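## 4. Trying a new gripper on the teardown cell

Okay, so you've bolted the gripper on and the wrist isn't complaining. Now comes the part I like best! I wrote these steps in September 2021 after swapping between the Foduron and the Flistis more times than I care to admit, and Radomir Petkov has since fixed my spelling.

1. Lay the tower on its side on the slatted table, side panel off, board facing up. Unplug it from the wall first (yes, I have to write that down).
2. Put the fixture plate to the left of the case. I like it close, so the arm doesn't have far to swing.
3. Load the job called `tower_low` and set the speed to 22 percent. You can go faster later.
4. Jog the arm down into the case by hand and stop well short of the board. Keep your thumb on the stop button the whole way down. 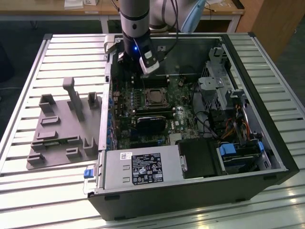 *Fig. 4-1. Gripper down inside an open Dell tower, fixture plate at left.*

5. Check the cable on the arm. It needs enough slack to follow the wrist, but a big floppy loop will catch on the drive cage sooner or later, and then you get to start over.
6. Save the pose as your approach point, then back straight out. Straight! Don't let the planner pick its own way home yet.
7. Run the same approach with the other gripper and write both results in the log. Kalliopi Angelovski keeps the blank sheets in the drawer under the controller.

**Note:** Finger length changes between grippers, so redo the tool offset every single time. My last Foduron run stopped at cycle 207 over exactly this.

**Caution:** Power wires are soft and grippers are not. If a bundle hangs across your path, tuck it aside by hand with the arm parked.

If the controller throws error 856, reseat the wrist connector and go back to step 3.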